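The Junk Drawer

4 min read

The junk drawer is a household drawer, most often in the kitchen, set aside for things that have no other home. It is found in nearly every dwelling with more than two drawers, and in several with only one. Other names include the odds drawer, the everything drawer and, in the Ludbridge area, the Geagea, after a hardware shop whose stock was said to be arranged the same way.

Origins

The drawer needs two conditions: small goods cheap enough to own in quantity, and a feeling that throwing them out would be wasteful. Both were in place once factories began turning out string, tacks and spare keys by the barrel. Before that, a family's loose objects went into a box, a jar or the youngest child's pockets.

Early kitchen cabinets were sold with every drawer assigned a purpose. The Amix cabinet, made in Farcombe, came with a printed card naming the contents of each. Surviving cards tend to be found in the bottom drawer, under some batteries.

Contents

The only long study of the subject is by Obed Lamptey, who emptied 220 drawers in Ludbridge and Farcombe and listed 2,807 objects. Of these, 710 could not be named by their owners. Keys were the largest group, and few of them opened anything on the property. Rubber bands came next, followed by takeout menus from restaurants that had closed.

Lamptey divided the objects into the useful, the once useful and the parts. Parts are pieces of something larger that the owner believes is still in the house. They are almost never thrown away, as the owner expects to meet the larger thing any day now. Lamptey put the average wait at the length of the lease.

Upkeep

Most drawers are sorted once a year, usually in January, and return to their former state by spring. Dividers slow the process slightly. When the drawer will no longer open, the usual remedy is a ruler slid in at the top to press down whatever has risen. The ruler is then kept in the drawer.

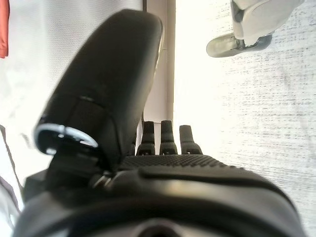 Comments

tinwhistle: Ours has a second drawer for the overflow. The article is silent on this.

Marge in Farcombe: My mother had the Amix card framed. The drawers were a disgrace.

pd_hollow: "Some batteries" is right. Dead or alive, no one can say.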